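I have a rule about reissues, which is that I don't buy them, and I have a shelf of reissues that says otherwise. So when the email came round in September telling me that the first Vetolum album was coming back on double vinyl, "fully restored", I closed it, made a cup of tea, and opened it again.

Some of you will know the record. Most won't, and I'm not going to pretend it changed the course of heavy music, because it plainly didn't. Vetolum were a doom band, in the sense that they played slowly and didn't smile in photographs, and they made one full album, a split with Clostum, and a demo tape that everybody claims to own. The album came out on Karka, a label that paid its bands in boxes of their own records. They pressed 1000 copies. I got mine from a distro table at a gig where the band themselves weren't playing, and carried it round in a bin bag all night because it was raining.

The selling point of the new version is that it has been remastered from the original tapes. I've become very suspicious of that phrase. Which tapes? The multitracks? The stereo mixdown? A safety copy that spent years in a garage next to the lawnmower? The sleeve notes say "original analogue sources", plural, and leave it there. I wrote to the label asking which ones and had a nice reply that thanked me for my support and told me when the shirts would be back in stock.

So I did the boring thing and played both of them, one after the other, on the same deck with the same cartridge, over a few evenings. My findings, for what they're worth, are below. I'm one bloke with average speakers and hearing that spent its twenties stood next to bass cabs, so weigh that how you like.

The new one is louder. You don't need a meter to tell you that. I had to turn the amp down a fair bit before the comparison meant anything, and once I had, a lot of the "new detail" everyone's been going on about went away. This is the oldest trick going. Play somebody the same song twice, the second time louder, and they'll tell you the second one has more depth.

What's left after you match them up by ear is a mixed bag. The bass guitar on side one does have more shape to it. On my old copy it's a sort of weather system, something going on underneath that you feel in the floor, and now you can hear fingers on strings. I'm not sure I wanted to. The cymbals are brighter and, to me, brittle. The vocals have come forward, and the vocals were never the reason anybody bought this album.

Then there's the quiet bit. Anyone who loves this record loves it for the quiet bit, which comes at the end of the second track, when everything drops out except one guitar and the hum of the amp. On the original it feels like the room has been emptied. There's hiss, there's somebody's chair, and then the drums come back in so much louder than the rest that I've spilt things. On the reissue the hiss has been scrubbed off, the chair has gone, and the guitar has been lifted so the drop isn't really a drop any more. The drums come back in at more or less the level of everything else. It's tidy. You could have it on while you did the washing up.

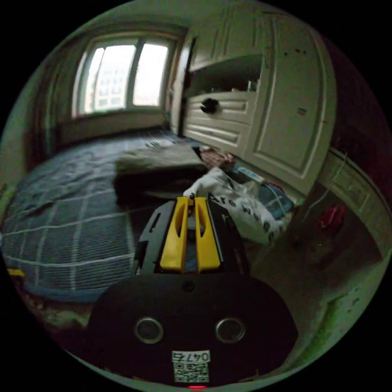
Still wrong about the quiet bit, according to Ljungberg, who left a long comment under my last post and has now sent an even longer email. The gist of it is that the hiss was a fault, the band hated it at the time, and that I only love it through having heard it so often at an age when I'd have loved anything. The original pressing was cut badly, on the cheap, with side two squeezed in so tight that the last song sounds like it's coming through a sock. If a band records an album and a rushed cutting job spoils it, then putting that right is a kindness to the band, and my fondness for the spoilt version is neither here nor there.

I've thought about this more than I'd like to admit. Side two, fine. I'll give up side two without a fight. The closing track on my copy has always been rotten, and spreading the album over two discs has given it some air. If the reissue had been only that, I'd be writing a very different post, or more likely no post at all, as I tend not to bother when I'm happy.

But I don't buy the idea that the band hated the hiss. Where does that come from? I've read it in three or four places this month and every one of them seems to have got it from the press release for the reissue. I've got two fanzine interviews from the time, the proper stapled sort, and in neither of them does anyone say a word against the sound. In one of them they go on at some length about wanting it to feel like a rehearsal in a cold room. You could say people change their minds, and of course they do. It just seems handy that they changed them at the moment there was something to sell.

Let's talk about the packaging, then, since that's where the money has gone. It is heavy. It's a gatefold on thick board, with a booklet, a poster, and a reproduction of the flyer for a show in a function room above a pub. The flyer I'm quite fond of. The booklet is mostly live photos printed so dark that they could be of any band, or of a cupboard. There's an essay, unsigned, that uses the word "seminal" 4 times. The original had a single sheet of lyrics with a spelling mistake in the first line, and the mistake has been corrected, which upset me more than it should have.

All that comes to 57 quid before postage. I'll say it again in case you skimmed past it: 57 quid, for an album that runs to two sides of vinyl and has been stretched to three, with an etching on the fourth. The etching is of the band's logo. The logo was unreadable to begin with.

I know the arguments. Small labels aren't getting rich, pressing costs have gone up, nobody is making me buy it. All true, and I'd much sooner my money went to them than to some bloke flipping originals online. But I do wonder who the thing is for. If you're new to Vetolum, that's a daft amount to pay to find out whether you like them. If you're an old fan, you've already got it, in the version you fell for. That leaves people like me, who can't leave well alone, and I suspect the label knows exactly how many of us there are.

The split with Clostum is meant to be next. I'm told the Clostum side has been "rebuilt from stems", and I don't know what that means either, only that the word "rebuilt" makes me want to go and stand in front of my copy with my arms out. That one was recorded in a single afternoon and sounds like it. The guitars are out of tune with each other by the end and it's the best thing either band did. If somebody has gone in and fixed the tuning I shall be unbearable.

For now the old copy stays by the deck and the new one has gone on the shelf with the others, poster still folded inside. I did play side three again last night, on its own, fairly loud. The last song really is better. I've told Ljungberg so, and had a one-word answer, which I won't print.

If anyone has the demo tape – the real one, with the photocopied insert, and not a CD-R that your mate ran off – get in touch. I'd like to hear what the hiss sounds like on that.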